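Hirbridge Short-Stay Rentals
Unit Turnover and Safety Checklist, with inspector comments
Unit: Castellanos, upper floor
Inspection: October 2022
Inspector: Kenji Lindgren

Mark each line OK, FIX or N/A. Comments go under the line they belong to.

1. Entry and exits
Front door latch and deadbolt: OK
Exit plan posted inside door: FIX
Comment: The plan on the door still shows the old back stairs. Replace with the current sheet from the office before the next guest.
Hallway clear for full width: OK

2. Smoke and carbon monoxide alarms
Test button, bedroom: OK
Test button, hallway: OK
Manufacture date checked: FIX
Comment: Hallway alarm reaches its end date in January. Order the replacement now. The bedroom alarm has years left.

3. Small electronics
Battery doors close and stay closed: OK
No swelling or leaking in batteries: OK
Comment: Changed the batteries in the TV remote. Coin cells, where a device uses them, must be behind a screwed cover. Leave no spare cells in drawers.

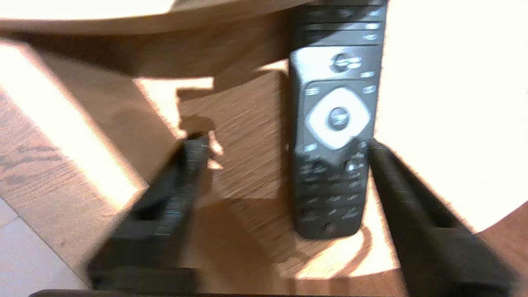 TV remote, item 3.

4. Kitchen
Extinguisher gauge in green, pin and tag in place: OK
Range knobs return to off: OK
Outlet by sink trips on test and resets: FIX
Comment: Trips, but the reset takes several tries. Call the electrician. Tape over the outlet until it is replaced.
Water at tap, 2 minutes running: 181 degrees at the first reading
Comment: Far too hot. Turned the heater down and it needs a second reading before anyone checks in. Do not release the unit on my signature alone.

5. Heating
Portable heater label reads 2000 watts or less: OK
Cord flat, no splits, plugged straight into wall: OK
Comment: Keep the Dikik heater at least 3 feet from bedding and curtains. The card saying so was missing, and I left a new one.

6. Wood surfaces and furniture 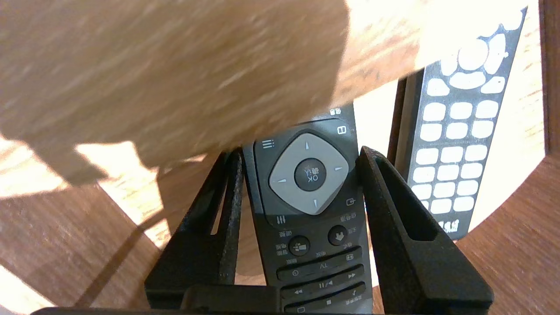 Flomitance oil is the only finish approved for touch-ups in this unit, and rags used with it go in the lidded metal can outside. Rub a palm over every edge a guest is likely to lean on and sand any splinter you find. Look along the grain with light falling across it. On the reddish-brown wood the bright patches wash out nearly pale and the grain is hard to read there, so check those areas again from the shaded side. Tall furniture must be strapped to the wall. Bedroom dresser strap: OK. Bookcase strap: FIX, bracket screw turns without biting.

7. Bathroom
Grab bar holds firm pull: OK
Tub mat suction: OK
Fan runs: OK
Comment: Fan cover is dusty. Add to the cleaning list.

Reinspection fee if items are still open: $25
Status: HOLD until items 1, 4 and 6 are cleared
Signed: K. Lindgren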